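Comparing two finger pads on the hand-held gripper: drawer task
Project report, Collport group, second term

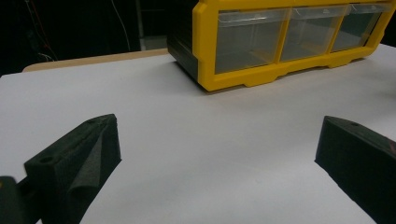
1. What we wanted to find out

The hand-held gripper came with hard plastic fingers. They slip on anything smooth. Orestis Manolakis (my project partner) thought padding would fix it, I thought the closing speed was the problem. So we tried both, on one task, which is pulling open a small clear drawer and pushing it shut again.

Question, as written in the proposal: does a padded finger open the drawer more often than a bare one, and does the controller make any difference?

Short answer -- pads yes, controller a bit, and mostly not in the way we expected.

2. Kit

Gripper: two-finger, hand held, with trigger. Camera on the tool looking out past the fingers.
Fingers: set A bare, set B padded, both black. Same shape underneath.
Controllers: the Peson board (came with the gripper) and the Grekitz board (borrowed from the second years, no manual).
Drawers: yellow organizer, three clear plastic drawers in a row. All drawers empty for every trial.
Table: white top, dark background behind. We wanted the camera to have an easy time of it.
Logging: Nyamweya script, old version. The new one would not install.

The clear drawers were Orestis's choice. I wanted wooden ones. Looking back he was right, because clear plastic is nasty for the camera and that told us more than the grip did.

3. Method

Start with the gripper open and pointing at the organizer. Move in by hand, close on the lip at the top of the drawer, pull, stop, push back, let go. One trial is one open and one shut. Organizer put back on its tape mark if it had moved.

We counted a success if the drawer came out past the mark on its side and the fingers did not let go before we released the trigger. Anything else a fail, including the times the whole organizer came along with the drawer. Those were argued over. They are fails.

We did not alternate the fingers trial by trial. Swapping takes too long, each finger has to come off and go back on square, so we ran them in blocks. Bare first, padded after. This is a weakness, see section 6.

Total trials 206, which is 103 per finger set. We stopped at 103 because the lab shut at that point and it seemed fair to match it with the other set.

4. Results

Bare fingers: 37 fails out of 103.
Padded fingers: 15 fails out of 103.

So the pads more than halved the fails. Most of the bare fails were the same thing over and over, the tips catch the lip, start to pull, then slide up and off. With pads the tips give a little and stay put.

The padded fails were different. Hardly any slips. Mostly we came in too low and the pad pushed against the drawer front without getting hold of the lip at all. The padded finger is fatter, so there is less room to be wrong. A couple were the pad creasing on its way in and bunching up at the tip.

By drawer: we did not record which drawer for the first block (my fault, I left the column out of the sheet). From memory the end ones were harder because the outer finger gets near the frame. No numbers so no claim.

5. Controllers

Peson closes fast and then holds. You feel it thump. Good on the bare fingers, since a slow close just nudges the lip away. On the padded set the thump did not seem to matter.

Grekitz closes slower and you can set how hard it squeezes. Took us an afternoon to find the setting. It kept dropping back to default after a power cycle, so some of the early runs were probaly at the wrong squeeze and we threw those out and did them again. None of the thrown out ones are in the numbers above.

With bare fingers Grekitz was worse. With padded ones we could not tell them apart. My idea about closing speed being the main problem is only true if you have no pads, so half a point to me.

Noise: Grekitz whines. You get used to it.

6. Camera

We saved 1464 stills while moving in on the drawers and ran the drawer finder from last year's group on them. It is looking for edges. The yellow frame it finds nearly every time. The clear fronts are another matter -- it takes a reflection for an edge and decides the drawer is narrower than it is.

Things we tried:
Turning the organizer so the front faces the tool at an angle. Helped a bit with glints.
Dimming the room. Worse, the clear plastic goes the same shade as whatever is behind it.
Using the yellow top rail as the reference and guessing the lip from that. Best by far. We should of started there.

The fingers also get in the way. Both stick up into the view from the bottom corners and once you are close they cover the bit you care about. The padded ones cover more. We masked them out by hand, one mask for each set, and it has to be redone if a finger is put back on slightly crooked.

7. Problems and what is wrong with this

Blocks not mixed, so we were better at the task by the time we got to the padded set. Some of the improvement is us. We cannot say how much.

Two people drove the gripper and we did not write down who did which trial. Orestis is steadier.

Empty drawers only. A full drawer would be heavier and might pull the pads about.

One organizer. It is light, and on a smooth table top it slides. In real use somebody would stick it down.

Pad wear not measured. The surface looked creased on the inner face by the end but we have no photo from before to compare with, so leave that.

8. If we carry on

Mixed order, even if the swapping is a pain. Record the drawer and the driver. Thinner pads, or pad only at the tip. Put something in the drawers -- screws, probably.

Also want to try the Grekitz board with its squeeze saved properly. Second years say there is a file for it somewhere.

Who did what: trials, both. Fingers and pads, Orestis. Spreadsheet and this report, me. Camera part, both, mostly in December when the lab was quiet.

Sheets and masks are in the Collport shared folder under "drawer". Ignore the one called final2.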